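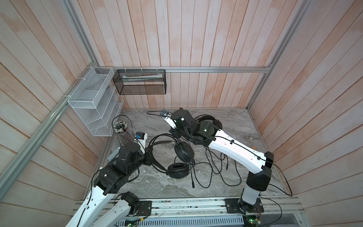 13 February 2023
Pruvau two-arm kit, evaluation, entry 6. Present: S. Mackay, K. Rutherford.

Vendor firmware reloaded before start, default gains. Task set for the day is headset handling, as agreed with Böttcher. Log holds 1,512 samples per arm per run; timestamps on left and right now agree after Ifor's fix to the clock setting. Manual still gives the old value, p. 16.

Wrist calibration repeated on both sides. Left passed first time. Right needed a second pass, same as last entry. Kenneth suspects the elbow offset. Not checked yet. 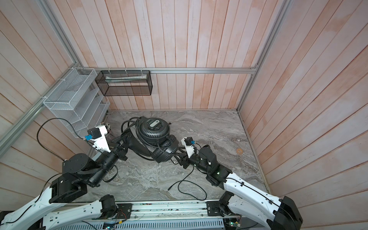 Grip force is the main open item for the review. The kit has one force limit per arm and no ramp, so a soft part and a stiff part get the same closing profile. Padded headband at the left gripper and ear cup at the right is a fair test of this, with the coiled cord as an extra snag risk near the left fingers. Want separate limits for each end of a part before we recommend purchase. Raised with Zieliński support, ticket 114, no reply.

To do:
- right elbow offset, measure against the jig (KR)
- repeat with cord tied back, same gains
- ask Tamunoemi for the Sumen quote, spare finger sets included
- service plan terms, valid to April only

SM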